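Actualidad > Barrio > Comercio y hostelería

Branwood estrena mostrador de comida para llevar, con sándwiches recién envueltos y cestas de mimbre

La tienda de la esquina de Cakora, la de toda la vida para quienes bajan andando desde la estación, tiene desde este mes de junio un rincón nuevo que ya da que hablar en el barrio. Se llama Branwood, como el obrador que prepara los sándwiches, y ocupa el hueco donde antes estaban las revistas y aquel expositor giratorio de postales que chirriaba cada vez que alguien lo tocaba. Abre a las 8 de la mañana, y a esa hora hay ya gente esperando en la puerta con la cartera en la mano. ¡Qué alegría ver cola otra vez en esta calle!

La idea es sencilla y por eso mismo funciona tan bien: poca cosa, bien puesta y al alcance de la mano. El que viene con prisa coge un sándwich, algo de picar y un refresco, paga y se va. El que viene con tiempo se queda mirando, pregunta de qué es cada relleno y acaba llevándose más de lo que pensaba (nos pasó a nosotros, y eso que íbamos a escribir una noticia y no a desayunar).

Lo primero que llama la atención es el orden. Se nota que alguien le ha dado muchas vueltas. Las bebidas van detrás, en un botellero transparente de dos alturas, con la fila de atrás un poco más levantada para que no se tapen unas a otras. Delante queda sitio libre para la bandeja de color crema donde se prepara cada pedido, y a un lado van los aperitivos.
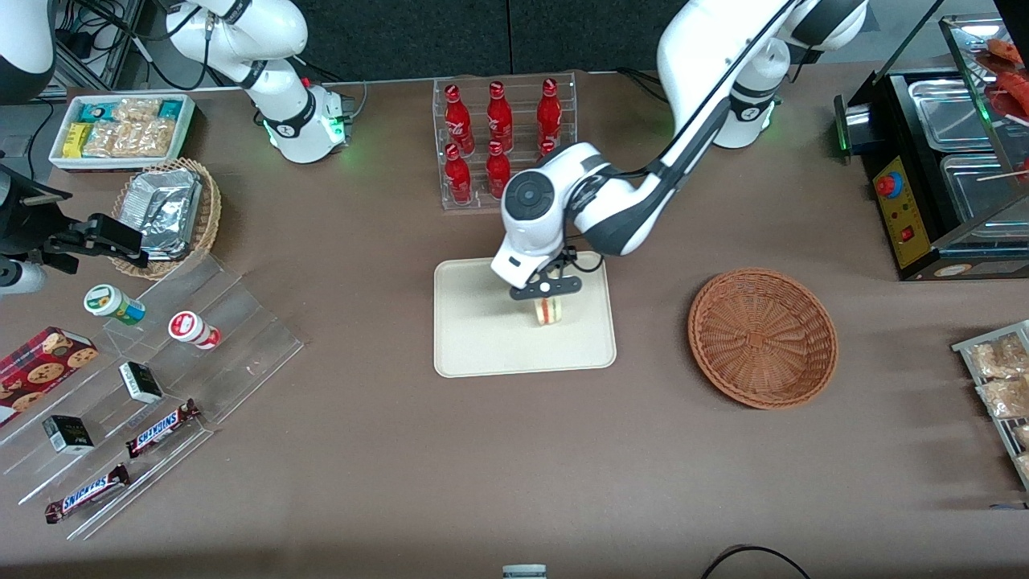

El botellero es seguramente el acierto más comentado. Antes las bebidas estaban en una nevera al fondo, junto al almacén, y había que rodear media tienda para llegar a ellas. La nevera sigue en su sitio para quien quiera las botellas bien frías, pero tener unas cuantas de Coca-Cola a la vista, tan rojas, le da al rincón un color estupendo que se distingue desde la acera de enfrente. Una vecina que pasaba con el carro de la compra nos dijo que parecía una merienda de cumpleaños, y tiene toda la razón.

También los aperitivos tienen su público. En la bandeja blanca hay bolsitas transparentes de galletas o galletitas saladas, según el día, y algún paquete de color verde azulado que los niños localizan nada más entrar. Son cosas pequeñas, de las que se meten en el bolsillo del abrigo o en la mochila del colegio, y la tienda ha querido que sigan siendo así. Nada de tamaños familiares en este rincón, que para eso están las estanterías de siempre.

Y luego están las cestas. A nosotros, lo confesamos, nos han conquistado. Son redondas, de mimbre trenzado, de un color caramelo precioso, y llegaron de Sorkon, el taller de cestería que lleva tantos años en el camino del molino y que muchos lectores conocerán por sus paneras. El taller las entregó en dos tandas, la primera en primavera, cuando el mostrador era todavía un dibujo pegado con celo en la puerta del almacén. En una de ellas van los paquetes envueltos en papel plateado, apilados, que brillan una barbaridad. Las demás van cambiando de contenido según la hora.

Al principio se pensó en recipientes de plástico, más fáciles de limpiar, y hubo bastante debate en la tienda. Ganó el mimbre por goleada. Todo lo que se pone dentro va envuelto, así que la cesta no toca la comida, y por la tarde se sacuden las migas que hayan podido caer y se dejan boca abajo hasta el día siguiente. El trenzado sale del centro y se va abriendo en espiral hacia el borde, que es grueso y redondeado, muy cómodo de agarrar. Merece la pena fijarse en él cuando la cesta se queda vacía, cosa que a mediodía sucede con una rapidez asombrosa.

Los sándwiches salen del obrador a primera hora. El primer día se prepararon 142 y no llegaron a la hora de comer. Hubo que llamar para pedir más, y la segunda remesa apareció por la puerta de atrás entre los aplausos de la cola - un momento de verdad bonito. Para la segunda semana el obrador se ha puesto como tope 400 entre pan blanco e integral, repartidos en varias hornadas a lo largo de la mañana, y ya veremos si alcanza.

Van cortados de manera que se vean las capas y envueltos en film transparente, bien ceñido. Es un detalle que se agradece muchísimo: se sabe lo que se compra sin tener que leer la etiqueta con lupa, y el envoltorio se abre tirando de la parte de abajo, donde se recoge el plástico sobrante. El pan es blanco, tierno, de miga clara, y el relleno anaranjado recorre casi todo el alto del corte.

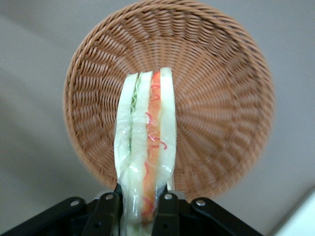
De rellenos hay por ahora una lista corta que se escribe a tiza cada mañana. El de jamón y tomate es el que más sale, seguido muy de cerca por el de huevo con lechuga, y hay uno vegetal con remolacha que a nosotros nos pareció una maravilla y que desaparece antes de las once. El obrador admite sugerencias en una libreta que cuelga de un cordel junto a la caja. Hojeándola encontramos peticiones de todo tipo: más mostaza, menos mostaza, atún con aceitunas, uno de tortilla «pero jugosa» (subrayado con dos rayas) y otro de crema de cacao, escrito con una letra que no pasaba de los siete años.

El precio es el mismo para todos los sándwiches, y hay un menú con bebida y bolsita de picar que permite llevarse las tres cosas juntas en la misma bandeja si uno se queda en los bancos de fuera. La bandeja se devuelve al terminar en el carrito que hay junto a la puerta. Quien prefiera bolsa puede pedirla de papel, y quien traiga la suya de casa tiene un pequeño descuento, igual que en el resto de la tienda.

Los bancos, por cierto, se han vuelto a barnizar y ya están otra vez en la acera, a la sombra de los plátanos. A media mañana se juntan allí los del turno de reparto, las madres y los padres que vuelven de dejar a los niños y algún jubilado que ha cambiado el café de casa por el paseo hasta el mostrador. Da gusto pasar a esa hora. Hacía mucho que no se oía tanta conversación en ese tramo de calle, y el quiosco de al lado ya ha notado que vende más periódicos.

No todo está terminado. Falta colocar la lámpara que irá sobre el mostrador, que se retrasó en el transporte, y el cartel definitivo está todavía en la imprenta, de modo que de momento hay uno provisional pintado a mano que a más de uno le gusta más que el que va a venir. También se está buscando una solución para la hora punta, cuando la cola de los sándwiches se mezcla con la de la compra normal y no se sabe muy bien quién va detrás de quién. Una de las ideas es abrir la segunda caja de ocho a diez, y la otra, que defienden los más veteranos, es preguntar «¿quién es el último?», como se ha hecho siempre.

Para más adelante hay planes que nos tienen ya contando los días. En verano llegarán los bocadillos fríos para la piscina, en un envoltorio que aguante la mochila y la toalla, y con el frío se hará una temporada dedicada a los dulces de Crăciun, la Navidad rumana, que varias familias del barrio llevan tiempo pidiendo. Habrá cozonac en rebanadas, envuelto igual que los sándwiches, y las cestas se forrarán con tela para la ocasión. El obrador ya ha hecho una primera prueba con nueces y cacao y, según quienes la cataron, no quedó ni una miga.

El mostrador está abierto desde las 8 hasta que se acaba el género, así que conviene no dormirse. Los encargos para meriendas y excursiones se hacen en la propia caja, con un día de antelación, indicando cuántos sándwiches se quieren de cada relleno y si alguno debe ir sin salsa. Los grupos escolares pueden recogerlos por la puerta lateral, la del callejón, donde hay sitio para parar el autobús un momento.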